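**Purkmont Mending Circle: progress report, October**

Dear Anju,

Thank you again for the extension, and for the kind note that came with it. We've had a busy stretch since I last wrote, and I'll try to keep this shorter than the last one (Dinesh Shakya tells me it ran on a bit!).

**Sessions.** The evening class now meets at 6:30, which suits the people coming off the late shift at Wivard far better than the old time did. Across the season we had 172 visits, against the 100 we promised in the proposal, and a good many of those were people who came once with a torn coat lining and then simply kept coming. The Saturday-style drop-in we'd hoped for hasn't started yet. We're still waiting on keys to the Bajpai building.

**Teaching.** Gun-woo Wi has taken over the beginners and has them on hems and patches before they go anywhere near a zipper. His handout on matching a patch to the weave of a cloth has been copied so often that the second page has gone gray, so we'd like to print it properly.

**Money.** We spent $666 on thread, needles, fabric and the repair of 2 sewing machines. The Fladar overlocker still skips stitches on anything thick, and Dinesh Kashyap thinks it needs a new looper. I've left that out of this claim until we have a written price.

**Next.** Darning through the winter, then curtains, which people ask for constantly. Would you be able to visit one evening before the holidays? There's always tea, and we'd love to show you the quilt.

With warm thanks,
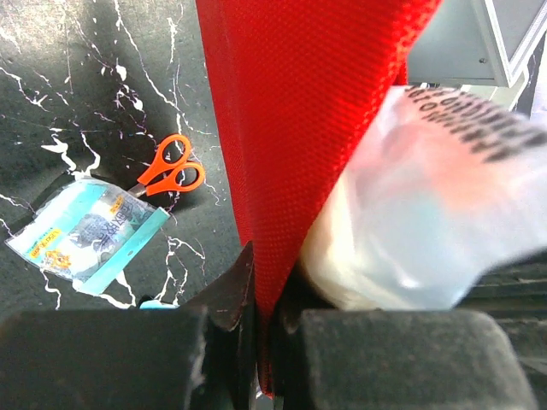
*Brijesh Agarwal*

P.S. The signed attendance sheets are coming to you separately by mail.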